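Jiltholm Clothing and Bedding Bank
Progress report to the Guerra Fund, second half of grant
16 January 2024
Prepared by Brenda Bainbridge

Sorry this is brief, we're mid-move with the Trostside shelving and I have the laptop on my knees. Full accounts to follow from Terence.

Where we are

Opened at Hevham as planned, two sessions a week, one daytime and one evening. Evening is the busier one by a long way. Mostly parents coming straight from work, some grandparents. We had guessed the opposite in the application, so staffing was wrong for the first few weeks and Sang-wook ended up covering more evenings than he signed up for. Fixed now.

Target was 70 households by the end of the grant. We passed that in December. Bulk of the new names came through the school and the health visitor, hardly any from the leaflets. Would not print leaflets again.

What people ask for: kids' coats, school pants, bedding. Always bedding. Bedding donations still slow, people hang on to sheets until they're worn through and then give them to us. Single sheets are the hardest to get and the most wanted.

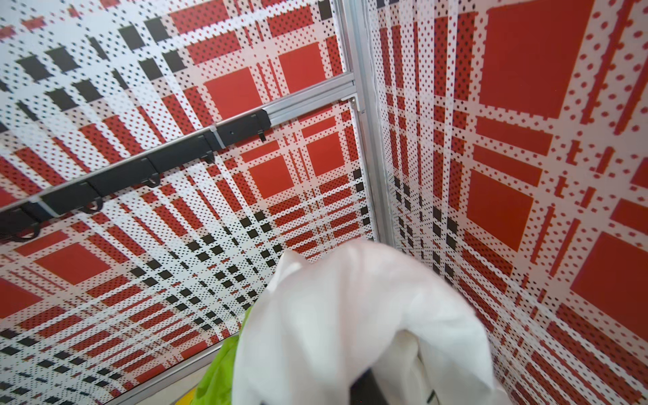

White cloth and lime green.

Sorting and washing

This is the part that changed most since the last report. We used to wash everything that came in. Too slow, and the electric bill was silly. Now we sort first – keep, mend, rag – and only the keep and mend goes through the machines. Rag goes to the recycler, who collects from the back door at Jiltholm. They pay by weight. Not much but it covers detergent.

Second dryer bought with the equipment line, secondhand. Needed a new belt in the first week, Attila did it. Still came in under budget, and we'd like to ask if the difference can go to mending supplies (elastic mainly, also zippers). Please let us know yes or no, we havent spent it.

Children's clothes turn around fastest. In on one session, gone by the next. Bright things go first, the plain navy stuff sits unless it's school uniform. Adult shoes hardly move at all and we've stopped taking them at Hevham.
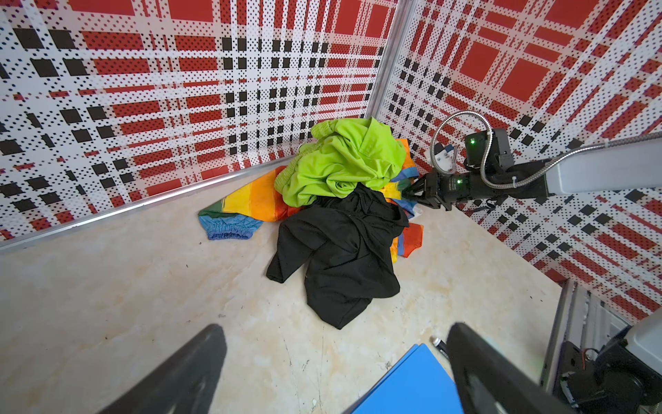
Sibusiso Le Roux wrote back on the draft of this: please say something about sizes, it isn't enough to report how much we gave out if half of it was toddler stuff and the teenagers went home with nothing. He's right. Teen sizes are our biggest gap. We've put up a list by the door of what's short, and the high school has agreed to a collection in the spring. No date yet. I will chase.

Mending group

Started late, should have been up and running by the fall. Room booking fell through at Trostside and we lost weeks on that. Running now out of the Jiltholm kitchen, small but steady. They do hems, cuffs, replacing elastic. A few people who first came for clothes now come to sew, and that wasn't in the plan at all. One has asked to learn the overlocker. We need a second overlocker to make that work, see requests.

No mending target was set in the agreement so I've nothing to report against. Suggest we set one for the next round, but pieces finished per month is not a great measure. A coat lining takes a whole evening.
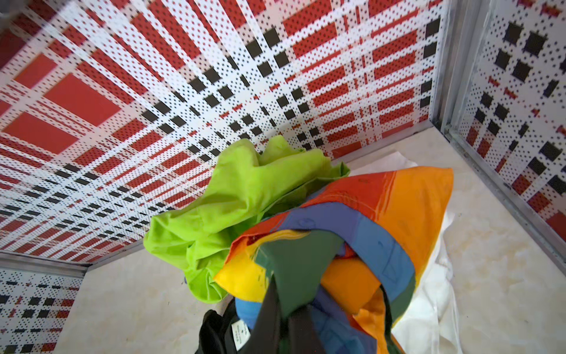

Money

Equipment: underspent, see above.
Rent at Hevham: on budget.
Transport: over. Van hire went up and we made two extra trips to Trostside. Terence Furnival is moving some collections onto days when the van is out anyway.
Training: $2,000 line, not touched yet. Sang-wook Yook has found a first aid course with 30 places shared between local groups and we hope to get ours in soon. Would rather not hand this back.

Problems

Damp in the Hevham store cupboard. Landlord has been told twice. Everything is off the floor for now and we've moved the quilts out completely.

Sign-in sheets. People don't like giving a full address and I don't blame them. We now take first name, part of town and how many in the house. If you need more than that for your own reporting we should talk before the next quarter, not after.

Storage generally. Winter stock and summer stock both have to live somewhere and at the moment summer is in Attila Bozsik's garage.

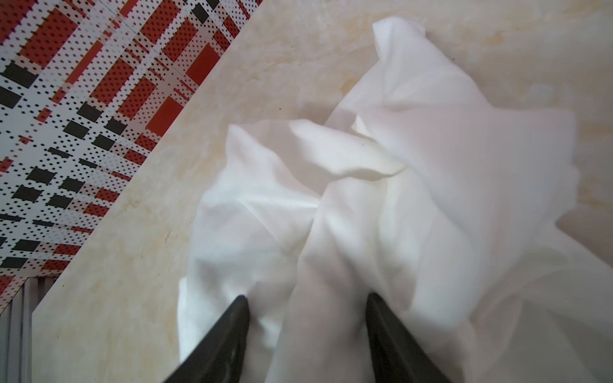
White cloth, creases and all.

Requests and next steps

Decision on the equipment underspend.
A second overlocker, secondhand is fine. Quote coming separately.
Extension on the training line to the end of spring.
Teen collection with the high school, me to confirm.
Trostside shelving finished and the store room back in use, then the quilts can go there.
Site visit – any evening session works, come early as parking is bad.

Terence will send the ledger and receipts under separate cover. Call me if its urgent, I'm slow on email until the move is done.

Brenda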